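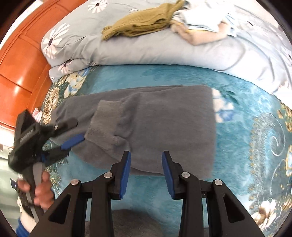 Wiltora Hand Grippers: Laundry Gallery

Print this page | E-mail this page

I've been living with a pair of the Wiltora hand grippers since November, and I've been promising a proper gallery page for nearly as long. So here we go! The short version is that I like them a lot. You hold one in each hand, you do ordinary household jobs with them, and you find out very quickly which jobs a two-fingered gripper is good at and which ones make you want to go have a cup of coffee.

I picked laundry for this page because that's what most of you wrote in about after my first look at the kit. Anybody can pick up a block. Clothes flop, stretch and slide over whatever is under them, and every garment needs a slightly different plan. If you're thinking about a pair for teaching a robot arm, or just for working out what your own arm setup could manage, I think soft stuff is where you should start.

Sweatshirt on the bed

A gray sweatshirt on a plush teal blanket, with one sleeve folded across the body and a gripper in each hand. The ribbed cuff is the bit to watch - it's much easier to find with a narrow fingertip than the smooth part of the body.

The blue pads are my favorite thing about the whole kit. They line the tips of the black fingers and face each other across the gap, so you can always pick them out against the cloth. That sounds like a small thing until you've spent an evening with black tips on dark socks (I did, with my old Fesari pair, and I don't recommend it).

A few notes from the folding sessions

Long sleeves first, always. I tried it the other way for a whole basket and every single shirt came out crooked.

Go in low and flat. My habit was to come straight down from above, and I kept pinching the blanket along with the shirt. Sliding one finger under the hem works far better, and after an hour or so your wrists start doing it on their own.

The best run I had was 17 garments without stopping, mostly T-shirts, plus one very annoying pair of pajama pants. By the end my left hand was a good deal slower than my right. I'm told this evens out with practice. Mine hasn't yet!

Towels are a joy. Thick edges, square corners, nothing hiding inside. If you get a pair of these, fold a towel first and enjoy feeling like an expert.

Thin knits are still hard. You can get hold of them fine, but letting go neatly is another matter, and I haven't found a good trick. Filippos Giannakopoulos, who has put far more hours into his pair than I have, says to open the jaws slowly and pull back along the fold instead of up. It helps a bit.

What I'd change

The grips could be a touch fatter for big hands. I wrapped mine in tennis tape and that was enough. I'd also love a spare set of pads in the package, and Nikolaidis, the shop in Bumham where I bought mine, had none on the shelf when I asked. They've promised to order some in.

Size and weight have been no trouble. I can work for about 8 minutes at a stretch before I want to shake my arms out, and that's holding both up over a bed, which is a pretty awkward height for anybody.

Next up I want to try a fitted sheet. Wish me luck, and if you've managed one with any kind of two-finger gripper, please write and tell me how you dealt with the corners.

Print this page | E-mail this page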